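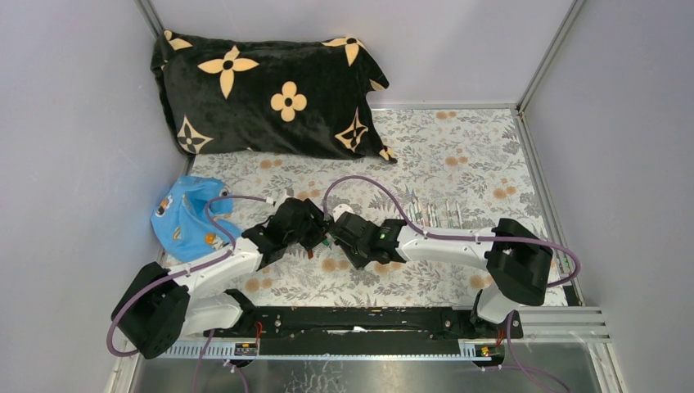

Maiara Lacerda can't walk past a bolt of printed cotton without picking up the end of it. I met her at Macedo, the little fabric and cushion shop she runs in Plilley, and before I had my coat off she was holding two florals under my chin and asking which one made me hungry. (The yellow one. She was delighted.)

"People get so nervous about pattern," she says. "They buy one nice pillow with flowers on it and then everything else in the room has to be beige forever. Why? Look outside! There isn't one plain thing in a garden."

Her own rule is that a room needs a dark print and a light print, and then something a bit silly. The dark one does the heavy work. She loves black with cream motifs, big four-petal flowers especially, and she loves them on plush. "A black background makes a pale flower look as if somebody switched it on. And you want the flower large. If it runs over the corner of the pillow so you only get half of it, even better."

The light print goes underneath, on a table or a bed. Gray leaves and peachy orange blossoms on white are a favorite of hers right now, and she'd happily put that under the black pillow. I said I'd have been scared to. "Everybody is! But gray leaves are so quiet. You hardly see them until you sit down, and then you have something to look at while you drink your coffee."

And the silly thing? She laughs. "Cartoons. I mean it. A light blue cloth with little characters all over it. Crumple it up, leave it there, don't fold it."

She learned to sew at 7 from a neighbor in Urkanmont, Masaru Aoki, who repaired curtains and let her keep the scraps. She still has a box of them behind the counter, and we spent far too long going through it. There was a strip of orange poppies I would have paid good money for.

What about washing all this? Plush worries her customers more than anything. "Inside out, cool water, and leave it alone. No iron, please! If the pile goes flat, brush it with your hand while it's a little damp."

Her next batch of covers is due in July, sewn with her friend Lingyun Hou, and there will be 300 of them. I asked if any would be plain.

"Two," she said. "For my sister."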